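Shared Workshop Robotics, Unit 3
Handout: Fitting and checking the wrist camera and gripper
Prepared by Valquíria Barros. Revised 04/02/2019.

Purpose
This handout supports the second bench session on the Sutia arm. Participants are expected to have completed the base and shoulder assembly and to have signed the tool register. The notes on wiring in Unit 2 still apply.

1. Before fitting
Switch off the supply at the wall and wait for the arm to settle on its rest. Lay out the gripper links in the order shown on the parts sheet. Pins should turn freely by hand. A pin that has to be forced is to be returned to Edileuza Sales for reaming – it must not be filed at the bench.

2. Linkage
Fit the inner links first, then the outer. Tighten each screw until the link stops rocking, then release it by a quarter turn. Links left too tight will stall the motor at low speed, and the controller will report fault 17.

3. Camera
Mount the camera at the wrist so that it looks along the gripper and past the fingers. The linkages will hide part of any object held close. This is normal for the Sutia and should be allowed for when choosing test pieces. Plain blocks in a strong colour are preferred for the first trials.

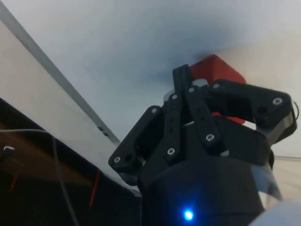
Fig. 3.1 Wrist camera view along the gripper linkage, with a red block just beyond the fingers.

4. First movement
Set the speed limit to 800 and keep one hand near the stop switch. Open and close the gripper ten times with no load before bringing a block to it. Do not raise the limit to 2,000 until the log has been checked by a member of staff.

5. Record
Enter the following in the workshop log: screw settings, any fault codes, and the block used. Logs are due before the June session.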